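Budgeting a second two-arm station: what am I missing?

Posted by tmills_lab in Automation & Equipment, April 13, 2018

We run one two-arm cell at our Surkstead site and have approval to price a second. The arms and grippers are quoted by Kirkegaard and I am comfortable with that number. What I need is a realistic line for everything else: frame, table, covering, cable management, spares. Our purchasing form wants it all up front, and anything left off waits until the next budget year.

Current station for reference. The new one would have the same general layout, with the arms reaching over a covered table from a white tubular frame. 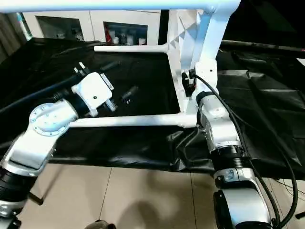 Left and right arms over the table, black sheeting on.

Cycle rate is low. The work is light handling of small parts. Floor is tile and has to stay that way.

gantry_dan

Split it into fixed and consumable or purchasing will cut the wrong half. For the fixed side I would carry $2000 for the frame and brackets, including shipping. Get the bracket drawing from the arm vendor before you order tube. We bought ours from Cindberg first and had to redrill every mounting plate.

Consumables: $500 for the first year. That covers fingertips, cable ties, sleeving and sheeting. Glossy black plastic is cheap but it wrinkles, and parts catch in the folds. If you can, price a fitted mat and keep the roll as backup.

Also ask for one spare set of gripper fingers per arm on the original PO. Ordered later, ours had a lead time of 60 days.

Rowan K.

Depends on the arms. Call the vendor.

pelletpress

Agree with most of gantry_dan's list. Two additions.

Cables. The one outside your right arm loops out to the side. Budget $175 for proper clips and a short drag chain, and check the slack at full reach before fixing anything down.

Floor. Do not plan on anchoring into tile. Murthorpe sells leveling feet with wide pads, which is what we used. Measure the slope first and order the stud length to suit. I would also put installation labor on its own line, as our form rejects it when it is bundled with hardware.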